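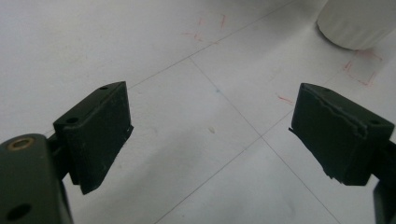 Minutes — Peer Support and Recovery Training Group, June

1. Opening
The meeting began at 9 a.m. in the upstairs room at Trenholm House. Minutes from May were approved with one correction: the spring course ran for 25 hours.

2. Training
The next peer specialist course is full. Two people on the waiting list will be offered seats at the Pimentel Center, which runs the same course in the evenings. Supervised hours done at Pimentel will count toward certification if the log is signed each week. Several logs came back unsigned last time and had to be returned.

3. Warm line
The line took 222 calls in May. Most came after 8 p.m., when only one person is on shift. Agreed to add a second evening shift for a two-month trial. The Drokura phone system still drops transferred calls — the office will ask for a repair date in writing.

4. Scheduling software
Skilex was discussed as a replacement for the paper calendar. Members wanted to know who can see shift notes. No decision. Carried over to the next meeting.

5. Job readiness workshop
Resume help will stay on the program. The section on explaining gaps in work history needs more time, so the mock interviews move to the second session.

6. Other business
Mileage forms are due by the end of the month.

Meeting closed at 10:25 a.m.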